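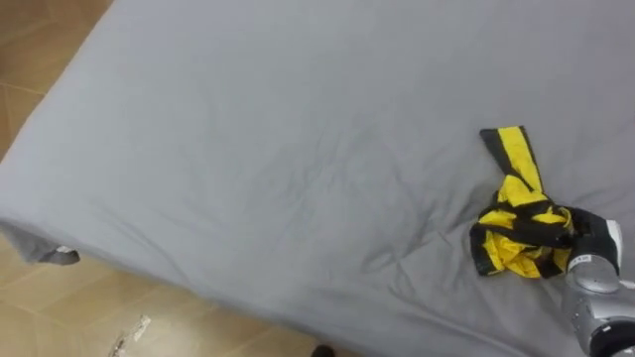
Fig. 1. Yellow and black garment on a gray sheet.

Picture Permissions for Small Publishers
Handout 2: Reading a license before it reads you
Instructor: Jérémie Le Goff

Last time we got as far as the idea that a picture on the open web belongs to someone, and about half the room looked personally betrayed. This handout covers what comes next: you've found the owner, the owner has said yes, and you now need to work out what the yes was for.

These notes are for study. They are not legal advice, and if a real dispute lands on your desk you should call a real lawyer and not wave this sheet at anyone.

What a license is

A license is permission with edges. The owner keeps the copyright and lets you do certain things with the work, sometimes for money, sometimes for a credit line. An assignment is different: there the copyright itself changes hands. People say "we bought the photo" when they mean "we paid for a license," and the difference tends to surface when the same photo turns up on a competitor's calendar.

In the United States, a transfer of ownership has to be in writing and signed. An exclusive license counts as a transfer for this purpose. A nonexclusive license can be spoken, or even implied from how people behaved, but try proving the contents of a phone call two winters later.

The edges, in the order they usually cause trouble

Medium. Print, web, e-book, social media, trade show banner. "Editorial use in print" does not quietly grow to cover the tote bag.

Term. Some licenses run for a fixed number of months. A web page has no idea that its license has expired and will go on displaying the picture with a clear conscience. Put the end date in the calendar of someone who reads their calendar.

Territory. Less troublesome than it used to be for web use, still very much alive for books. Watch for "North America" in a contract for something you plan to sell everywhere.

Quantity. Print run, number of editions, occasionally the size of the picture on the page. Reprints are where this bites.

Changes. Cropping, color, text laid on top. If the license doesn't mention them, ask. Photographers vary a great deal here, from "do what you like" to a long email about the sky.

Sublicensing. Can you pass the picture to your printer, your distributor, the translated edition? If the answer is no, your distributor will need to hear it from you, and will not enjoy it.

Worked case: the Pollier catalog

Pollier is a small press that makes garden books. Its designer licensed a set of plant photographs from an agency, Erov, for 18 months of use in a printed catalog and "associated promotional material." The catalog did well. Pollier then put several of the pictures into a paid e-book.

Was the e-book promotional material? Pollier said yes: it promoted the press. Erov said that by this reasoning every product a company sells is an advertisement for the company, and it would like to be paid. The two sides settled, so we have no ruling to quote, only the email thread, which ran to 100 messages and cost more in staff time than the extra license would have.

Points to take from it:

The phrase "associated promotional material" was written by Erov and accepted by Pollier without a question. Either of them could have fixed it with one sentence.

The designer who agreed to the terms was not the person who made the e-book. The license lived in the designer's inbox. The e-book editor had a folder of pictures called FINAL_OK_TO_USE – okay according to whom, and for what, the folder did not say.

Paying for a picture had given everybody at Pollier a warm feeling of having dealt with it.

Open licenses

The Creative Commons licenses are standard, readable and free, and they are still licenses. You accept the conditions by using the work. The parts you'll meet:

BY – you must give credit.
SA – if you adapt the work and share the result, you share it under the same or a compatible license.
NC – no commercial use.
ND – you may share the work, but you may not share adapted versions of it.

CC0 is a different animal. The owner gives up their rights as far as the law allows. No credit is required, although giving it is decent and also helps you find the source again when someone asks.

NC gets the most questions. The test looks at the use, so being a nonprofit does not settle it. A charity that sells a calendar is selling a calendar. If you find yourself building a long argument for why your use isn't commercial, write to the owner instead. It's a shorter letter.

Also remember that a license is only as good as the person granting it. If someone uploads a picture they don't own and ticks the friendly box, the box does not bind the true owner. Look at the rest of the account. One holiday snap, one portrait of an astronaut and one magazine cover is a pattern worth noticing.

Credit lines

A good credit for a CC picture has the title (if there is one), the creator, the source and the license, with links where links are possible. It should also say if you changed the work. "Photo: internet" is not a credit. Neither is "courtesy of" followed by the name of a search engine, which I have now seen in an annual report.

Put credits where a reader can find them. Next to the picture is best, and a page at the back is acceptable in a book.

Things a copyright license doesn't cover

The photographer can license the photograph. The photographer can't license the painting on the wall behind the sofa, the face of the person on the sofa, or the logo on that person's hat. Those may involve other rights and other people. Editorial use usually has more room than advertising, and the rules on faces differ from state to state. We'll come back to releases in February with the Boyer forms, so please don't recycle them yet.

Keep a record

For each picture, save the license text or agreement as it stood on the day you got the file, the source address, the creator's name, the uses allowed, and who in your office said yes. A spreadsheet is fine. Save a copy of the web page too, as pages change and your memory of them will improve in your favor.

Exercise for next session

Read the Skitach license in the course folder. It is two pages long and contains two clauses that contradict each other. Find them, decide which you would ask to have changed if you were the publisher, then do it again as the photographer. Write the email for each side, half a page at most, in words a tired person could understand at 4 p.m.

Bring a printed copy. The room's projector remains a matter of faith.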